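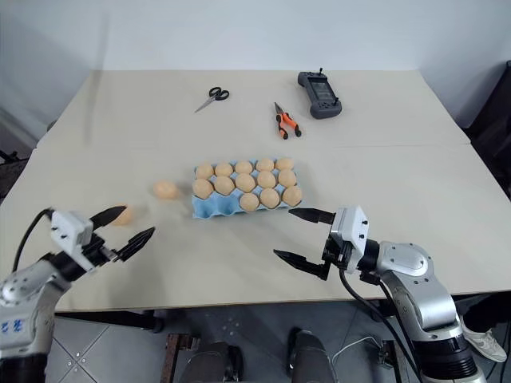

Selling a few eggs off the porch and I need to settle on packaging before October. My hens are down to a light lay but I still have more than we eat. I have been buying flat pulp cartons, the light blue kind with three rows of five, and filling them at the big table. With thirteen in and the two front cups on the left still open, a carton already looks like a decent buy, and I wonder if people care that it holds fifteen instead of a dozen. Do any of you sell in fifteens? Did customers complain?

Posted by larchfield, 9 September 2020

Reply from tworivershen
I sold in fifteens for one season. Regulars liked it. New people kept asking me what the dozen price was and I got tired of doing the math at the gate. Went back to 12s.

Reply from brownegg_46
Disagree with the above. Fifteens are fine if you put one price on the sign and leave it there. People pay for the box. I get mine from Goossens, 215 to a bale, and I have never had one handed back to me. Do they have a lid? I can't see one.

Reply from larchfield
The lids are separate. They are the same pulp and sit on top, then I use a rubber band. I know that isn't great.

Reply from mudboots
Rubber bands slip on pulp. Use a paper band with a dot of glue. Also check your state rules on labels before you sell anything in a used carton. Mine wants the old brand covered and my name and address on it. New plain ones save you that trouble.

Reply from tworivershen
Seconding plain new ones. I used Eltach for a while and the cups were too shallow for big eggs. The lid would not close flat.

Reply from brownegg_46
Eltach makes two depths. You had the shallow one.

Reply from tworivershen
Could be. The bag didn't say.

Reply from pinecone_acres
Different question. Why are there eggs loose on the table? One on its side on a bare hard top is how I get hairline cracks. I put down a folded towel and everything comes out of the basket onto that. Then I pack from the back row forward, pointed end down.

Reply from larchfield
I do go back row first. No towel so far. I'll try one.

Reply from mudboots
A towel is fine but wash it often. I use a rubber mat from Wulla, the ribbed one. Eggs stay put and it hoses off.

Reply from pinecone_acres
I'd clear the scissors and pliers off too. Tools live on my bench, and eggs get their own table. I had pliers slide into a full tray once.

Reply from brownegg_46
They're clear over on the far section of the table. That's plenty of room. Some of us have one table.

Reply from pinecone_acres
I had plenty of room too.

Reply from larchfield
They can go in a drawer. Back to cartons. If I order 400 the price per carton is good, at 700 it's better, but I don't have dry storage for that many. Does pulp go bad?

Reply from mudboots
It takes up damp and goes soft. Mine were in the barn one winter and the bottom bale smelled. Keep them in the house or buy the smaller lot.

Reply from coopnorth
Buy the 400. Uker will split an order between two addresses if you have a neighbor who also sells. I did that in spring and shipping was the same.

Reply from larchfield
I do have a neighbor with ducks. Would duck eggs fit these cups?

Reply from coopnorth
Small ones. Not Pekin.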